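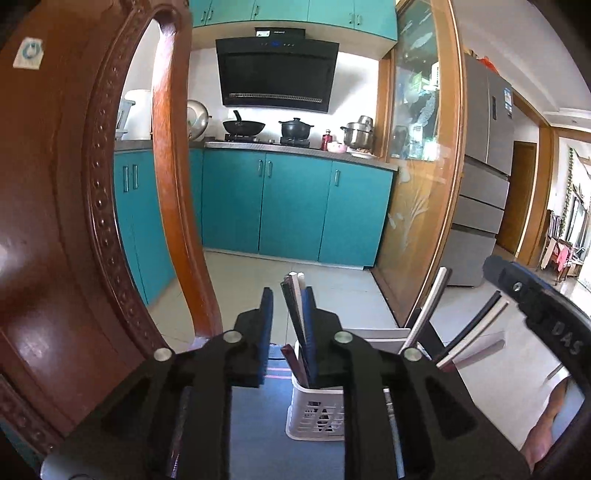 I will defend the plastic utensil caddy to anyone who'll listen. You know the kind, a rectangular basket with a grid of little square holes down the front, couple of dollars, ugly as anything. Ours has outlived 2 kitchens and 13 years of family dinners, and I love it more than any drawer I've ever owned!

Drawers are where chopsticks go to get divorced. You tip a bundle in, shut it, and next time you've got one red, one brown and a takeaway one nobody will own up to. Stand them all up in a caddy and you can see the colours straight away (dark blue with dark blue, black with black, done). My sister-in-law bought a Stestier drawer insert with 30 compartments, and she still rummages.

And a caddy goes places. You can't carry a drawer out to the table, or put it down on the tiles by the door while you wipe the whole bench over. I do that most nights in August, when it's too cold to eat outside and everybody piles into the kitchen at once, and I want the counter for the wok and the big stock pot and a plate of something to pick at.

Yes, the white shows every stain. Yes, you have to wash the thing, and those square holes want an old toothbrush. I looked at a ceramic one in the Foria shop once, very handsome, no holes in it at all. Where's the water meant to go? Into a puddle at the bottom, that's where, with the ends of your good chopsticks sitting in it.

So I'm keeping the plastic one. If it ever cracks I'll be straight down the shops for another, same shape, same holes, white again if they've got it.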